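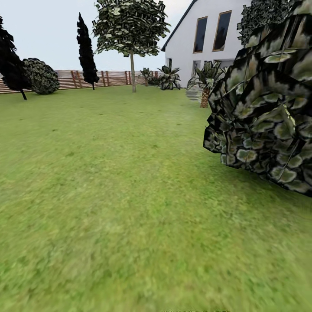
The garden first thing, looking over at the house.

Saturday, late

Nine hours in the headset and I'm still too wound up to sleep, so I'm writing it down! Egg day. We finally got the Easter egg task going in the simulated garden, and I got to be the one driving, with both hands, from the back room at Linham with my socks off and a bag of pretzels I couldn't reach.

Kerstin had the build up before I'd even found my coffee. The task is about as simple as they come: yellow eggs on the lawn, wicker basket on the lawn, put the eggs in the basket. I move the controllers, the arms move, and every run I finish cleanly goes into the pile for Oveck to learn from. Halfdan wants 900 good ones by the end of November. We stand at 397 tonight, which sounds miserable until you know where we were on Monday.

I spent far too long just looking at things before I touched an egg. Palms, a cypress, a fence, a white house with steps – I'd happily move in. 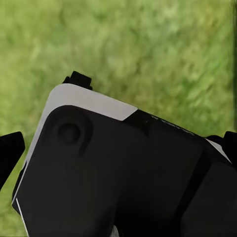 Nose to nose with the gripper. I love those rounded black panels.

The grippers took some getting used to. My own hand wants to scoop, and Oveck's fingers want to come in level and close slowly. Gervásio kept telling me over the headphones to breathe out before I squeezed, like I was shooting arrows, and I laughed at him for a good hour and then tried it. Much better! My wrists stopped shaking, and the runs got shorter too.

The other thing I had to unlearn was waiting. I'd park one arm and fuss with the other, and Ottmar (who has to clean up all my recordings, poor man) said those long pauses are exactly what the robot picks up. It learns to dither. So after lunch I made myself keep both hands busy, one on an egg by the basket and one already going for the next.
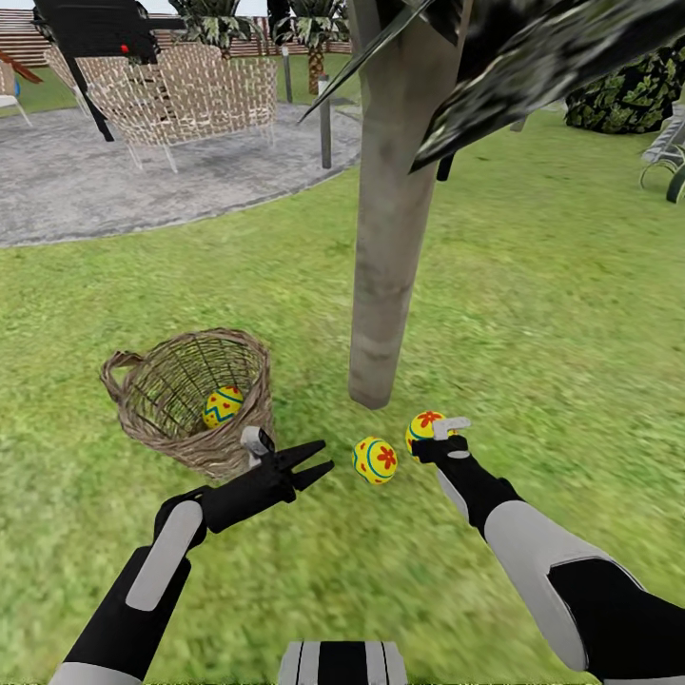 One in the basket, two to go, both arms out.

That was the part of the day I'd do again for free. There's a rhythm to it once it clicks, left, right, left, and I stopped thinking about buttons altogether. I did get cocky and bat an egg halfway to the patio. Scrapped that run. Scrapped the one after it too, I was still giggling.

Things to tell Elfriede before she takes over the headset:
– come at the basket from the side away from the handle
– go slow over the rim, the fingers are longer than they look from up there
– don't let go until the egg is right down among the others
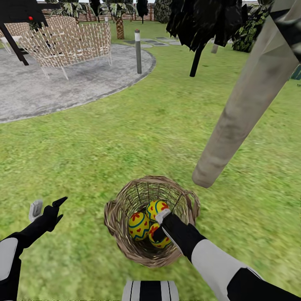
– write down the run number before taking the headset off, I lost 2 that way

Pretzels are gone. Bed.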